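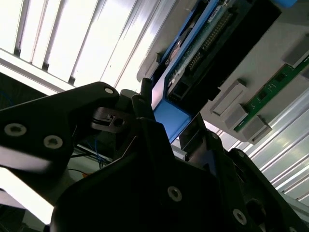
Wrist camera view with the gripper up close to the blue bracket

Gripper loses connection when the wrist tips back, and now I'm nervous about it letting go

solderandtea
Asked in: Small robot arms > Grippers and end tools

Hello everybody, and thank you in advance to anyone who makes it to the end of this, because I do go on a bit.

I look after a little bench robot in a shared workshop in Bulutholm. It's a six-joint arm with an Ulusari two-finger gripper and a Ceketau controller, all bought secondhand. Most of what we do with it is handling small circuit boards, and for most of the spring it was an absolute pleasure to work with.

Then in July it started throwing error 113, which my manual lists as "tool communication lost" and says nothing more about. It happens when the wrist tips back so the fingers point up at the work. With the gripper pointing straight down at the bench I can run it all morning and never see the code once. As soon as I go back to the program where it reaches up toward the mounting panel with the boards on it, there it is again, though not every time, which makes it so hard to chase!

So far I have restarted everything (of course), reloaded the program from a backup, slowed the wrist moves down to half speed, and pushed the plug at the tool end in firmly with my thumb. The slower speed seemed to help for an afternoon and then it didn't.

The part that really bothers me is what happened last week. The fingers were closed on a board when 113 came up, and they relaxed. They didn't fly open, they just sort of gave up, and the board slid out and landed on the bench. No harm done apart from a bent pin, but my hand had been in there a minute earlier, moving a clip. I had always assumed the gripper would hold on if it lost its connection. Is that wrong? And where would you start looking for the fault? I'd love to avoid sending the whole gripper away if I can, as we have a school group coming and I've rather promised them a robot.

panelgremlin
2 answers accepted this month

Had the same code on mine and it was the firmware. Update the controller and it should go away. If that doesn't work try another gripper.

solderandtea
Thank you! I'm on the newest firmware already, I think, but I'll double-check tonight. Sadly I only have the one gripper.

oldwristjoint

Hello, and please don't feel bad about the length, it's the short posts that are hard to help with.

I'd leave the firmware alone for now. A fault that comes and goes with the angle of the wrist is nearly always a wire or a connector, and I'd want that ruled out first. Looking at your camera view, I can see a bundle of thin blue cables hanging loosely in the gap behind the left finger. I can't tell from here what they belong to, so follow them with your eyes from one end to the other and find out. If they turn out to be part of the tool wiring, they'd be my first suspect. There's a hint of a thin orange wire down in the shadow near them as well, so trace that one while you're at it.

I had something very similar on a Savolainen arm a few years back. The insulation looked perfect and the copper inside had broken, right where the cable came out of its clamp. Pointing down, the two broken ends touched each other. Tipped back, they parted. I changed the plug, then the socket, then very nearly the gripper, before I thought to bend the cable itself.

What I'd do, in this order:

Press the emergency stop, switch off the controller, and give it a few minutes before you touch any wiring. Take anything out of the fingers first, and make sure the arm can't sag onto you.

Unplug the tool cable and look into both halves of the connector with a flashlight. You want a pin that's pushed back, bent or darker than the others.

Put a meter on continuity, one wire at a time, and get a friend to bend the cable gently along its length while you watch the reading. Spend the most time where it leaves a clamp or goes around a corner. If the reading flickers, mark the spot with tape.

If every wire tests fine with the wrist straight, repeat the whole thing with the wrist set in the tipped-back position. Move it there under power with your hands well clear, then shut down again before you measure. I skipped this the first time and it cost me a weekend.

Once you've found and fixed it, tie the cable back so it can't catch on anything, but leave enough slack for the full wrist movement. A cable pulled tight will break again, only sooner.

Now, the relaxing fingers. Some grippers keep their grip when they lose power or communication and some don't, and on some of them it's a setting. I don't know the Ulusari well enough to promise you either way, so please treat yours as the kind that lets go, seeing as you've watched it do exactly that. See whether your controller lets you choose a protective stop on loss of tool communication, so at least the arm isn't swinging about with a half-held board. And no hands in there while it's live – not even to move a clip.

I'd keep it away from the school group until it has gone through the tipped-back program many times with nothing in the fingers and no 113.

solderandtea
Oh, this is wonderful, thank you so much. I went in this evening and did the meter test with a friend doing the bending. All fine with the wrist straight, and then with it tipped back one wire flickered, just past the clamp! I've taped the spot and ordered a new cable. I also found the protective stop setting, three menus deep and switched off. It's on now.

bench_left_of_door

Adding to the good advice above: when the new cable arrives, take a picture of how the old one is routed before you pull it out. I didn't, and mine ended up the wrong side of the clamp and rubbed through again. Also give the screws on the fingers a quick check with the right hex key while you're in there, gently, with the power still off. Mine had worked a bit loose and I only noticed when the boards started going in crooked.

solderandtea
Will do, both of those. The cable should be here in 10 days, so the school group may have to make do with me waving at a parked robot for now.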